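16 March 2018

Long day on the cup task, and a really good one! Olalent got through the overnight batch without falling over once, so I finally have something to compare. Set-up as agreed with Ülle on the whiteboard: same start pose for the arm, bin fixed, cup placed at random on the right half of the table. 4000 episodes with the old reward (distance from cup to bin centre, nothing else), then the same again with the new one, where the grasp gets its own term and the cup's height over the rim gets another.

The old reward did what Roald said it would. The policy learns to shove the cup towards the bin and then sits there pushing it against the wall, very pleased with itself. With the new one it starts picking up properly at around 2000 episodes, and from there the curve goes up like a staircase. I ran three seeds and they all show the same shape — I honestly expected one of them to collapse.
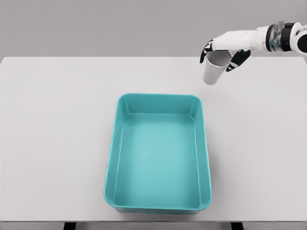
*New reward, carry phase. Cup off the table, still to the right of the bin.*

What I like best is the grip. I never told it to come down from the top, but in most of the replays I watched it goes in palm down, with the thumb on one side and the fingertips on the other. The tilt is less nice. The cup often hangs at an angle, and I don't know yet if that matters for the release or if it only looks untidy. Contact friction on the fingertips is still the default value, which I don't trust at all for paper.

Also found out why Grokby was logging every episode as 40 steps too long: it counts the settling steps at reset. Fixed in my branch, Ülle to check before I merge. The old plots are fine if you shift them, so please don't rerun anything!

To do:

- friction sweep on the fingertip pads, coarse first
- random bin position (small shifts only, then rotation)
- log cup tilt at the moment of release
- ask Roald if Hunt is free next week for the long runs
- move replays off Dellar, the disk is nearly full again

If the sweep behaves, I'd love to try this on the real hand in April. Roald wants to see the release numbers first, fair enough.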